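Callo two-arm starter kit: three stars, would swear at again

I bought the Callo kit in September, second-hand, from a man who was suspiciously cheerful to see it go. The idea was a pair of arms in our shared workshop that would put crockery in a rack, a job I have been avoiding by hand for most of my adult life.

Assembly took me 30 hours. The manual says an afternoon, and was presumably written by someone with a different sort of afternoon. The joints go together nicely and the screws are decent. The cable clips are dreadful. Mine gave up within a week, so I let the cables loop where they like and leave plenty of slack at the wrist.

Calibration is the good bit. You hold the arm in 2 poses, press the button, and it remembers. Cirilo Valdovinos, who shares the bench and trusts nothing newer than a bandsaw, managed it first go and has been unbearable ever since.

Software is where the third and fourth stars parted company. Updates reset the grip force to 100 per cent, a setting best tried on somebody else's china. I keep mine at 60 and write it on the wall in pencil.

Bowls are harder than plates. A plate has the manners to stay flat, while a bowl leans over and offers you nothing but curve. 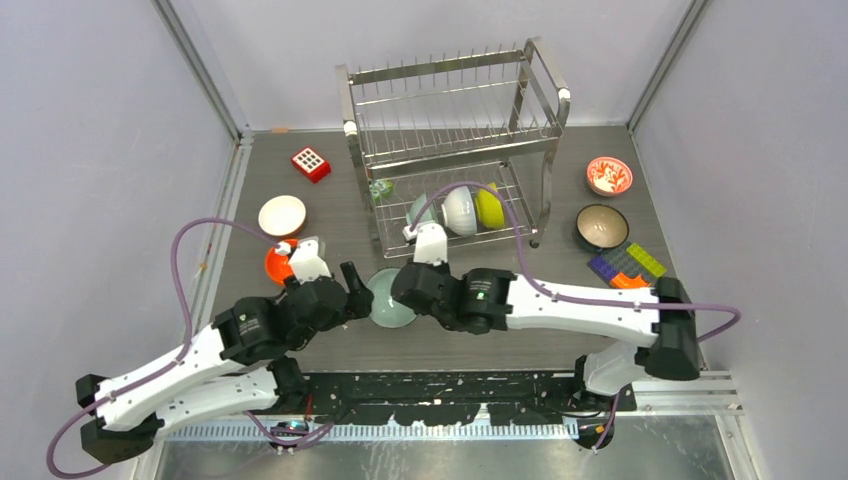 Getting both arms to share a job needs patience, and the planner gets nervous when the grippers come close together. Slow the whole thing down in the settings and it copes better.

Buy it if you like tinkering. If you just want the washing-up put away, Cirilo charges a pint and needs no updates.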